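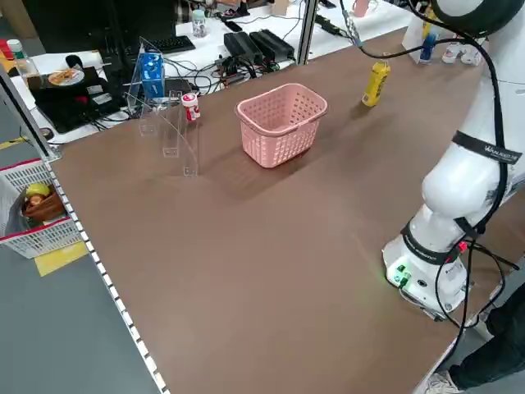
Where has the September money gone?

Mostly into the planner, and a fair bit into the software that decides when the planner should be listened to.

Hi Reijo,

You asked for the short version this time, so I've had a go, though you know what I'm like. Sixten has read through the numbers and fixed two of them, so blame him if they're still wrong.

The big change since my last report is that we've dropped the old grasp scoring. It worked fine for boxes and cans and fell to bits on anything see-through or full of holes. The depth map would come back with gaps in it, the scorer would treat a gap as empty space, and the planner would happily aim a path right through the side of something. The new version (Sixten calls it Flurton, I've given up asking why) keeps a third label for "don't know", and the planner has to go around those bits until a second view clears them up. It's slower to get going, but gosh it's a lot calmer to watch!

Our test layout is a pink perforated basket, a yellow can, a little white bottle with a red cap and the clear acrylic stand with a blue carton behind it. The stand is the nasty one. From most angles the camera reads the carton and misses the acrylic in front, so the arm thinks it has a clear run. We ran 139 pick attempts on that layout with the new labels on. The planner found a path it was willing to run in 100 of them, and in 26 of the others it asked for a second view and then gave up politely. The rest were timeouts, and I think they're all the same bug, a lock in the message queue that Sixten is chasing now.

Perception

The colour model has been retrained and it's behaving. Shiny can tops still throw it a bit under the overhead lights — we get a bright patch and the fitted cylinder leans over. I've put in a check that compares the fit to the table plane, which catches the silly ones. I'd like to do something smarter, but it can wait till the new year.

Planning and control

Planning time was the thing you were worried about at our last catch-up. The median is now 68 milliseconds for a simple move across the table, and that's with the cable model switched on. The cable model is new too. It's just a fat tube around each link, pretty crude, but it stops the planner choosing those wound-up wrist poses that tug at the cables. We lost a whole afternoon to one of those before I wrote it.

I also rewrote the stop behaviour. The old code cut the motion dead and then forgot where it had been headed, so you had to start the job from scratch. Now it slows down, holds, and picks up the same plan if the world still looks the same.

Tooling

The replay viewer is finally something I'd let another person use. You load a run, drag the slider, and see the labels, the path and the joint speeds together. Guteck have had a copy and sent back a long list of gripes, most of them fair. The colours are the main one (my "don't know" grey and my "empty" grey were far too close). Fixed as of Oct 7, 2025.

What's behind

Multi-object jobs. I said we'd be emptying and refilling the basket in one go by now and we aren't. The task layer can order the picks, but it doesn't yet replan when something rolls. I'd sooner get the queue bug sorted first, or we'll be debugging two things at once.

The write-up for Sitside is half done. I have the method section and a very rough set of graphs.

What I need from you

A yes or no on moving the leftover travel budget across to compute. We'd use it for retraining on transparent things, and there's nothing else in the plan that needs the travel money. Also, could you ask Väisänen whether we can keep the simulator licence past the end of the project? I've emailed twice and they might answer you quicker.

I'll send the replay files separately as they're too big to attach. Start with the one called stand_left, it shows the second-view request best.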